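Home Projects Notebook People Archive Contact

Notebook: Flinik manipulation bench
3 June 2022
Entered by Faustine Rey; read and initialed by Tuấn Tôn

Purpose of the session. Collection of demonstrations for the carton task, second block. The operator guides the arm by remote control from the leader handle, and the follower arm repeats the motion on the desk. The policy to be trained from these recordings is the one described in the Jirnilum work plan, and the target for the full set remains 1,000 accepted demonstrations. The first block closed at 400. The present block is planned at 200, all of them on upright cartons with a lid that opens from the top.

Setup. The follower arm was left in the position used for the first block, and the base clamps were checked before power was applied. The joint offsets stored in the Gulter controller were loaded without change. The wrist camera was refocused, as the first block contained a number of recordings in which the fingertips were sharp and the carton was soft. Exposure was locked after refocusing. The leader handle was calibrated twice; the first calibration left a small drift in the wrist roll and was discarded.

Operators. Tuấn Tôn held the leader for the first half of the session and the undersigned for the second half. Each operator was allowed a short warm-up which was not recorded. It is proposed that this become the rule for all later blocks, given that the opening recordings of the first block show hesitation at the moment of approach and had to be marked for review.

Task definition. The gripper approaches the carton from the side, makes contact at the edge, and brings the lid through its travel. Recording begins when the leader handle leaves its rest position and ends when the gripper is clear of the carton. The operator may correct a poor approach within the same recording. Corrections of this kind are kept, as the policy will need to see recovery as well as clean motion. A recording in which the carton falls is kept also, but is given the label "fall" and stored apart.

Desk arrangement. The work plan calls for ordinary surroundings, and the articles on the desk were therefore left where they stood, including the small cartons in a row and the plant behind the arm. The monitors remained switched on. Screen light changes the color of the desk surface slightly from one recording to the next, and this was accepted.
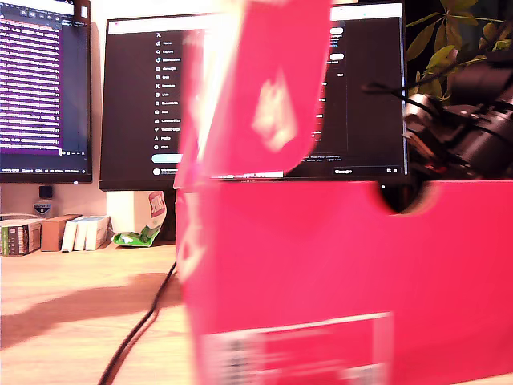 Faustine Rey

Observations. The bright pink-red carton has a curved cutout at the upper right edge, and this gives the gripper a place to rest while the lid is in motion. Both operators came to use it without having agreed to do so. The effect on the data is that the approach is more uniform than intended. For the remaining recordings of this block the operator is asked to vary the point of first contact -- higher on the edge, lower on the edge, and with the wrist turned.

The lid moves faster than the wrist camera can follow at the present exposure. In the recordings reviewed after the session the lid is blurred over the middle part of its travel and sharp at either end. A shorter exposure would darken the background further, and it is dark already. Tuấn Tôn prefers to ask the operators to slow down. The undersigned would rather add a lamp, since slow demonstrations teach a slow policy. Left open.

Force feedback on the leader handle was weak throughout. Contact with cardboard is light, and the operator learns of it mainly by eye. On 2 occasions the gripper was closed well past the point of contact before the operator noticed. The cardboard recovered its shape and the recordings were kept with a note. The feedback gain should be raised in small steps at the start of the next session, with the current limit on the follower left as it is.

Cables. One black cable lies diagonally across the desk toward the foot of the carton. It did not catch on anything during the session, but it will be in the way once cartons are placed further to the left. To be rerouted along the back of the desk before the position changes begin.

Data handling. Recordings were copied to the Norðdahl store at the end of the session and the checksums agreed. Labels were entered by the operator who did not hold the leader, following the practice of the first block. The screens are readable in a number of recordings. Before any of the set leaves the group, the monitor regions are to be masked.

For the next session:
Raise feedback gain, log each step.
Reroute the desk cable.
Trial of the lamp, same exposure, short run only.
Vary first contact as described under Observations.
Tuấn Tôn to write up the warm-up rule for the work plan, for adoption with the September revision.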